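Setting the table at Laden: a conversation with Benedicta Mensah

When the Urkari Centre reopened its shared kitchen in May, the long wooden table was the only item on which all parties had agreed from the outset. The rest of the room, known to its users as Laden, had been discussed over several months. Benedicta Mensah, who oversees household learning at the Centre, received us there in the morning, before the first group of the day.

The kitchen serves adults who are setting up a home of their own, in some cases for the first time and in others after a long stay in hospital or supported housing. Groups are limited to up to 30 places a term. Participants lay a table, put away crockery, wipe down surfaces and, later in the course, care for simple furniture.

"We were asked at the beginning whether we needed a training kitchen with steel worktops," Ms Mensah said. "I did not think so. Very few of our participants will go home to steel worktops. They will go home to a table, a few mugs and somewhere to put the plates."

The choice of wood has had its consequences. The surface shows marks, and the Centre has decided to leave the older ones alone. Disinfecting wipes are kept on the table itself, within reach of whoever is working. 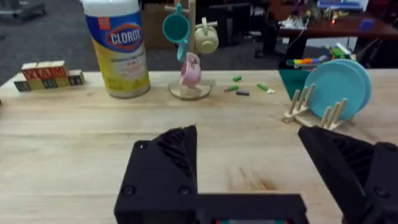
Mugs were a subject on which Ms Mensah had firm opinions. The previous kitchen kept them in a wall cupboard, where they were stacked two deep and frequently chipped. A mug tree was proposed by her colleague Ihor Kushnir and adopted after a short trial.

"It asks something of the hand," she explained. "You have to turn the mug and find the peg. For a person regaining confidence after an illness, that is a worthwhile piece of practice, and at the end of it the mug is where it should be."

She was equally clear on the matter of colour. The crockery is plain, in shades that can be told apart easily, and participants are encouraged to speak of "the teal plate" or "the cream plate" when working in pairs. Mr Kushnir had at first favoured an all-white service, on grounds of cost. The budget for crockery and small furniture was fixed at 1000 francs, and the coloured pieces were bought within it.

Asked how a first session proceeds, Ms Mensah described a modest exercise. One plate is placed on the table and the participant decides where it belongs – at a setting, or back in the rack. A second plate follows when the first has been dealt with.
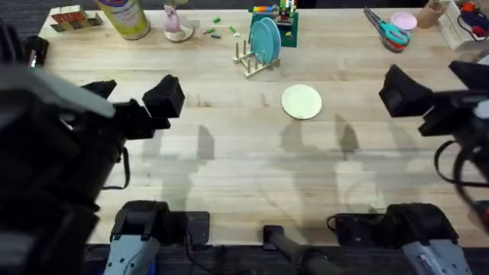
A cream plate on the table at Laden, with teal plates in the wooden rack behind.

"People expect us to begin with a full dinner service," she said. "We begin with a plate. Waltraud Ruchti, who taught here before me, used to say that a crowded table teaches only hurry, and I have kept to her method."

The later sessions move to the floor. Here the work is less tidy, and deliberately so. Wooden parts and household pieces may be set out together, and the group must first agree on what goes with what before anything is put away. Ms Mensah acknowledged that this part of the programme was not universally popular.

"Dzintra Butkienė leads the sorting work, and she receives most of the complaints," she said. "Some participants would like the pieces laid out in rows for them. Her answer is that when you move house, they are not in rows."
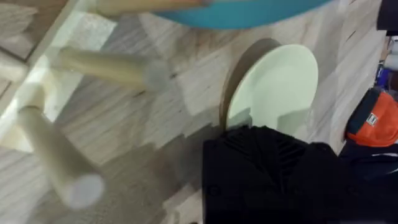
Storage and the return of things

The Centre considered closed cabinets from two suppliers, Bekik and Buckley, and chose neither. Ms Mensah spoke at some length about the decision. In her view a closed door adds a step for those who find it hard to remember where an item is kept. The open rack shows its contents at once, and an unused space between the pegs is an invitation to fill it. 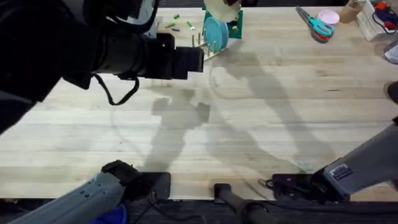
There are drawbacks. Dust must be dealt with, and plates kept on view need washing even when they have not been used. The rack also takes up part of the table, which becomes a difficulty when a larger group wishes to sit down together. Ferdinand Oberholzer, who manages the building, has offered a side shelf. Ms Mensah has asked for it to be fitted at table height – the first drawing placed it well above the shoulder.

The programme will be reviewed after 3 terms. She would like by then to have a second table, lower than the first, for participants who prefer to work seated, and has submitted a request to that effect.

Our conversation ended shortly before ten o'clock, when the first group was due and Ms Mensah wished to speak to Mrs Butkienė about the afternoon's sorting.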